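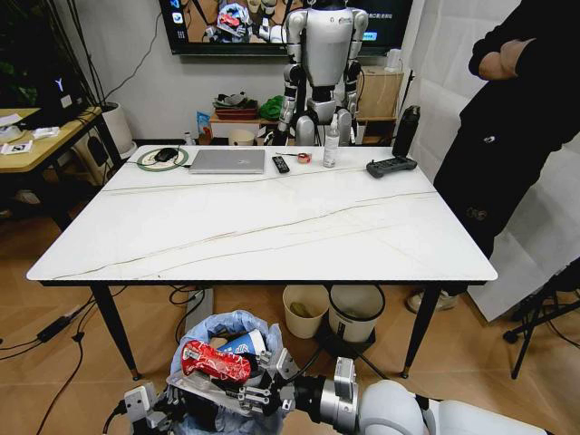
1/ The right hand faulted during table clearing at Dastville and I want to write down what went wrong. It can grip a crumpled red can and hold it over the lined bin, but on our runs the fingers sometimes don't open on the release command. The arm starts its return with the item still in the hand. No alarm, no stop.

2/ Log from April 18, 2018: 300 pick-and-drop cycles, 18 failed releases. All 18 were on the right side. The left gripper had none.

3/ Conall Sheehan found the cause. The Windari controller marks a release as done when the command is sent. It never checks finger position. If the thumb joint lags, the arm moves anyway.

4/ Why I call it a safety matter: on cycle 197 the arm swung back with a can still in the fingers and passed close to Recep Kaplan's elbow. He wasn't hurt. We stopped for the day.

5/ Flat things worry me more than cans. A board sticks out well past the fingers - here both grippers are on one, tilted over the blue bag. If one side lets go and the other doesn't, it swings.

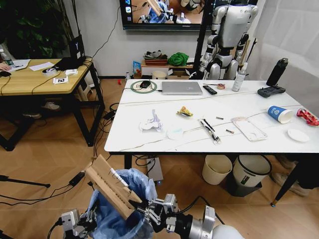 6/ Changes so far: the arm waits for measured finger position before it moves. Two seconds without it and everything stops. Speed on the return is cut by half.

7/ Lendora had the same fault report from us in February and closed it as operator error. I've asked them to reopen it.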